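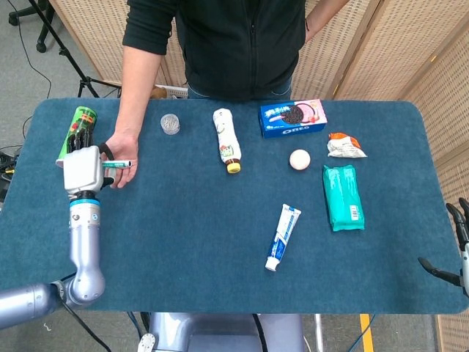 Plamerance Community Help > Robotics > Clubs and class projects

Hand lets go of everything except the one thing it's supposed to let go of

Posted by flisport_club_parent, January 2024

I help out with a high school robotics club, and by "help out" I mean I have a key to the building. The students' project is a handover. The robot picks an item up off the table, holds it out, a person takes it, everyone claps. They've been at it since July.

Picking up is going fine. A can, a ball, a tube of toothpaste, a box of Oreos, all good on most tries. The trouble is the giving. With light things the hand opens too early and the item is on the mat before the student has touched it. With a full can it goes the other way and hangs on like a toddler with a phone. Last meeting we ran 50 handovers and 11 of them went the way they were meant to. The students wrote this up as "promising," so at least their report writing is coming along.

The release works off the wrist force reading. If the pull goes over a set number, the fingers open. We have one number for all the items. I have a feeling I've just typed out my own problem, but I'd like someone to say it to me so I can take it back to the group as outside advice. We have a demo night coming and a table full of groceries.

skurine_bench

One number for all the items is your problem. There you go, outside advice.

Longer version. When the hand is holding something, the wrist feels the weight of the thing plus whatever the person is doing to it. You want only the second part. So after the lift, have the arm stop and hold still for a moment, take an average of the reading, and call that zero. We average 200 samples, and if your students want to use fewer they can find out for themselves why we don't. Then compare everything to that new zero. The can and the ball now start from the same place and your single number has a chance of working.

Two things that cost our class a whole term between them:

Don't take the zero while the arm is still moving. It will look fine on slow runs and then drop things the minute somebody turns the speed up to impress a visitor.

Check your cables. If one tugs on the forearm when the arm reaches out, the wrist may read that as a polite person asking for the can. We had a beautiful release routine that was triggered entirely by a cable tie.

Also, ask for the pull to last a little while before the fingers open. A quick bump shouldn't count. A steady pull should. Start with 80 milliseconds and argue from there.

lenihan_lab_night

Have you tried a softer ball

skurine_bench

The ball is one of the ones that works.

old_gearbox

Agree with skurine on the zero. I'd add that some of your failures may be the students. Ours all knew exactly when the hand was going to open, so they'd learned to snatch at the right instant, and our numbers were lovely. Then a grandmother came to the open house, took hold of the item very gently, and waited. And waited. The robot waited too. It was like watching two people at a door.

Get somebody from the chess club to do a batch and tell them nothing. Write down which item, which way they pulled, and whether it opened early, late or never. Keep early and late in separate columns, they're different faults and you'll fix one by making the other worse if you only track pass and fail.

And do the box separately. People grab a box by the corner and twist it, so you get very little straight pull and a lot of turning. We ended up checking for twist as well as pull, with its own limit.

flisport_club_parent

Thank you both. Re-zeroing after the lift took the students one evening and the can now comes free when you ask for it. The box is still a fight. I've passed along the chess club idea and been told the chess club is "busy," so there's some history there I wasn't aware of.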